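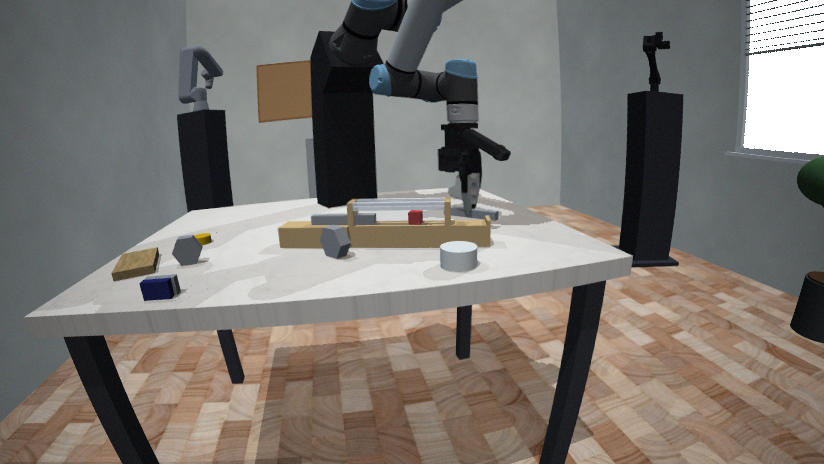

Emese Sipos wants the blank rerun before anyone trusts the June numbers, and asks why the drift only shows in the Clitthorpe samples.

17/03/2024. Rerun done. Blank is clean on both channels, so the drift is in the samples or the bottles. Conductivity on the Clitthorpe set climbed from 78 to 116 µS/cm between first and last reading. The Jidlow set stayed flat under the same settings.

Checked the probe against the standard — within tolerance, no adjustment made. Swapped the cable anyway. Same result.

Bottles: the Clitthorpe samples went into the Wastex batch, Jidlow into the old stock. Na-rae Gil rinsed 3 unused Wastex bottles with deionized water and left them capped overnight. All gave a raised reading. Old stock did not. Residue from molding is my guess, not confirmed.

Sun-ja Ji has put the rest of the Wastex bottles on hold. Acid rinse, then two deionized rinses, before any go back on the shelf. The June values stay in the table with a flag; do not average them with the new ones.

Still open: whether the lids contribute. Yoon-hee Gil has the lids soaking separately, labeled L, second shelf of the cold room. Read them before topping up the bath.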